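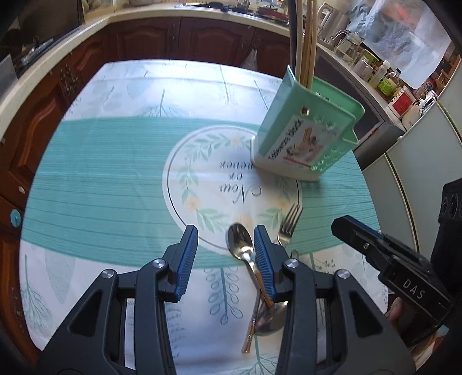 May 30, 2022

House rules, third edition

The first edition of our collection rules was one line long and said "be sensible." The second was 43 pages and Rizwan wrote it. I have been asked to produce the third, and since the only person who read the second one all the way through was Rizwan, I've been given a limit of one page, both sides.

I started by going through the rejects from May. We logged 3,433 takes and threw out 508 of them, and I read the reject notes for every single one over two evenings and a lot of toast. Most were boring. Somebody started recording before the jaws were open. Somebody finished the task and then scratched their nose with the gripper still running. Nine just say "no." in Mudassar's handwriting, and he can't remember why either.

So, the rules as they stand tonight.

Open the jaws fully before you start, and have both fingers in view. If you can't see both pads you are guessing, and whoever learns from you will guess too.

Two hands means two grippers. The second one waits off to the side until it has something to do. It doesn't hover over the work like an uncle at a barbecue.

Cutlery goes down in a loose heap, handles crossing, some of it overlapping. Amna fought me on this. Her version had every spoon parallel, and it looked lovely, and I have never in my life met a kitchen table that looked like that. Forks and spoons get mixed. If one is lying across another, leave it there and deal with it.

The holder stands where you can reach it from both sides. Chopsticks that are already in the tall compartment stay in the tall compartment. Do not take them out to "make it fair."

Leave the kitchen alone. Kettle, teapot, jars, bottles, whatever is hanging off a cabinet door. The second edition had a whole chapter on clearing counters, with a diagram, and I've cut all of it. People own stuff.

Patterned tablecloths are allowed. Encouraged, even. The one with the wreath says "Now or never" in the middle, which I find a bit pushy for a tablecloth, but it's busy and has leaves all over it and a thin metal handle has to be found against all that. Plain white is for people who want good numbers.

Drop something? Keep going and pick it up. Only stop if it leaves the table. (Rizwan wants a definition of "leaves the table." He has sent me a drawing.)

Wipe the pads at the end of each set. Check the pivot screws while you're there. Finger-tight is not tight.

What I haven't settled is what to do about a bad grasp that comes good. Nabila says keep it, as recovering is half the job. Mudassar says it teaches bad habits. I've written both down and left a gap between them, and I have a third of a page left, so they'd better be quick. Comments to me by Lamness review, please, and no attachments.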